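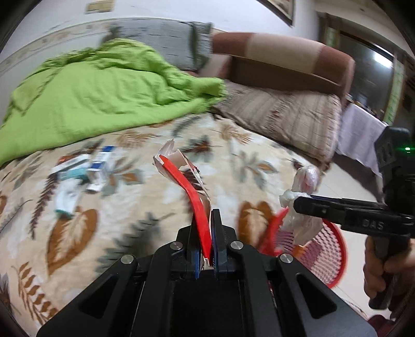 # Jogo de cama Livier, da Vestent: um ano depois, continuo apaixonada

Comprei o Livier em abril do ano passado, depois de meses namorando a estampa na vitrine da Mulder, e prometi a mim mesma que só escreveria quando ele tivesse passado por bastante máquina de lavar. Passou. E que alegria poder dizer que gosto mais dele agora do que no dia em que abri o pacote!

Começo pela estampa, que foi o motivo da compra. O fundo é creme e bege, com umas manchas claras puxando para um branco azulado, e por cima vem aquela mistura de folhas marrons, folhagem verde-acinzentada e ramos de um vinho bem escuro. Minha preferida é a folha marrom em forma de coração, com o miolo creme meio plumado. As samambaias também são lindas. Eu tinha medo de que ficasse com cara de cortina de hotel antigo (minha irmã disse exatamente isso quando mandei o link), mas as cores são tão quietas que o quarto até parece maior. E o vinho segura tudo, dá um peso bom. Tenho uma manta lisa cor de ferrugem que nunca combinou com nada e agora mora aos pés da cama.

Tem uma vantagem muito pouco romântica: essa estampa aguenta vida real. Eu uso a cama como mesa. Abro embalagem em cima dela, esvazio bolsa, separo miudezas, e na hora de dormir é que vejo o que sobrou. Num lençol branco, qualquer fiapo vira um drama. Neste, uma sacudida na janela e pronto. O lado ruim da mesma história é que coisa pequena e marrom some no meio das folhas. Já perdi um grampo de cabelo por dois dias, e um brinco de madeira eu só achei com a mão.

## O tecido

São 400 fios, algodão penteado, acabamento acetinado de leve. A vendedora tentou me levar para um jogo de 1.000 fios da Dakside, bem mais caro, e eu passei a mão nos dois várias vezes, com calma. O da Dakside é mais pesado e mais brilhante, bonito, só que eu durmo com calor até em julho. O Livier é fresco. Nas primeiras noites ele tinha uma certa goma, fazia um barulhinho de papel quando eu virava, e isso foi embora na terceira lavagem.

Lavo em água fria, sabão líquido, sem amaciante, e seco na sombra. As cores seguraram muito bem. O vinho perdeu um tiquinho de força, coisa que só percebi comparando com a fronha reserva, que ficou guardada. O verde-acinzentado está igual. Bolinhas, nenhuma, nem na altura dos pés, e olha que eu sou do tipo que esfrega um pé no outro a noite toda.

Passar a ferro eu não passo. Dobro ainda quentinho do varal e ele fica decente. Quem faz questão de cama esticada de revista vai precisar de ferro, sim, porque amassa.

## Elástico, tamanho e fronhas

O lençol de baixo tem elástico em toda a volta, bem costurado, e abraça meu colchão alto sem escapar dos cantos. Fiquei impressionada, porque o jogo anterior pulava fora toda madrugada. O de cima é generoso e dá para prender bastante embaixo do colchão.

As fronhas são meu único aborrecimento sério. A aba de dentro é curta e o travesseiro vai saindo durante a noite. Escrevi para a Vestent e quem me respondeu foi a Francine Carrier, muito gentil, explicando que o modelo novo já vem com aba mais funda. Acabei comprando um par avulso e é verdade, resolveu. Só que as avulsas vieram de outro lote e o bege é um pouquinho mais rosado. De noite não se nota. De manhã, com a janela aberta, eu noto.

## Para quem eu indico

Para quem quer uma cama com desenho, que não mostre cada marca do dia, e dorme melhor com tecido fresco. Se você só gosta de liso ou quer brilho de cetim, vá de Dakside. E se puder, veja ao vivo antes: no site as folhas parecem mais alaranjadas, e perto da cama o que manda é o marrom.

**Nota:** 9 de 10. O ponto que falta é das fronhas.

*Atualização:* me perguntaram se existe em king. Existe, com a mesma estampa, e a Mulder aceita encomenda. O edredom que faz conjunto eu ainda não tenho, estou esperando a promoção.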